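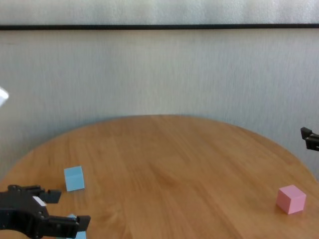 Buscar en el sitio Buscar

Revisión de seguridad del apartamento, hotel Gernilholm

Última actualización: 28 ago 2020

Repaso esta lista nada más soltar la maleta, y en el Gernilholm ha sido un gusto. ¡Qué sitio tan bien cuidado!

Entrada y pasillo
- Cerradura y cadena: bien. La puerta cierra suave y con un clac de los buenos.
- Plano de evacuación: bien. Está detrás de la puerta, en letra grande.
- Salida de emergencia: bien. Bajé las 2 plantas a pie y no encontré ni una caja en la escalera.
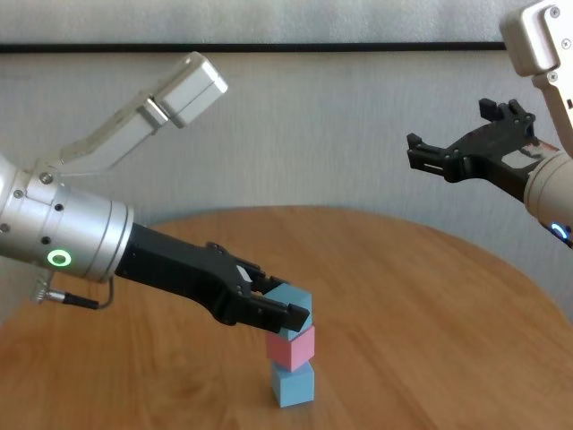 - Luces de emergencia: bien. Inna Holovko, de recepción, me las encendió encantada (¡y me enseñó hasta el cuadro eléctrico!).

Dormitorio
- Detector de humo: bien. Pitó a la primera al pulsar el botón de prueba.
- Ventana: con comentario. El tope baila un poco; avisado a mantenimiento, lo cambian en septiembre.
- Caja fuerte: bien. Código nuevo y pilas nuevas.
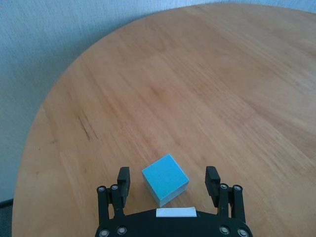 Baño y balcón
- Alfombrilla antideslizante: bien, y de las que agarran de verdad.
- Agua caliente: con comentario. Sale muy fuerte, así que con niños conviene abrir antes la fría.
- Barandilla: bien. Firme en todo el tramo, ¡y con unas vistas al puerto que me tuvieron allí media tarde!

Pendiente: volver a probar el tope de la ventana en la próxima visita.

Revisó: Uliana Koval

© 2020 Guías Katona | Contacto | Volver arriba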